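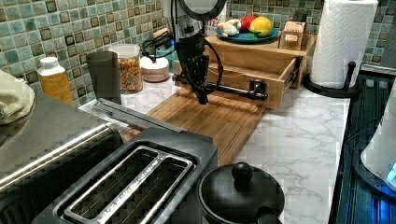
Small kitchens run out of counter before they run out of cupboards. Start by giving the cutting board a fixed spot and keeping other things off it. A light wooden drawer unit standing behind the board holds the peelers and spoons, and its top has room for a plate. Leave 30 inches of clear counter if you have it.

Drawer pulls

Check the screws every November. Turn them snug from inside the drawer and stop there. If a hole is stripped, pack it with 2 toothpicks and wood glue, let it dry overnight, then refit. Clean dark finishes with a damp cloth and dish soap, no scouring powder.

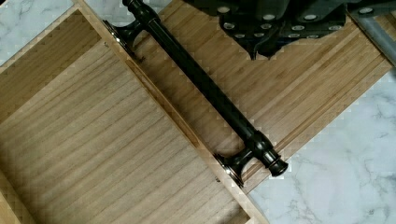

Bar pull with a dark finish. Wipe around the feet of the posts.

Toasters

Unplug, let cool, empty the crumb tray. Do it every 5 loaves or so. Keep towels off a toaster oven when it is on.

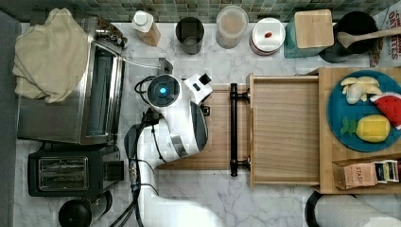

Toaster oven and two-slot toaster on the left side of the counter.

Marble and look-alikes

Wipe up lemon juice and vinegar right away. Reinaldo Portela wrote in to say baking soda paste lifted a tea stain from his. Rinse well afterward. 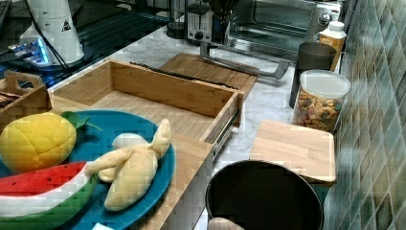 Tile grout

Use an old toothbrush and warm water first.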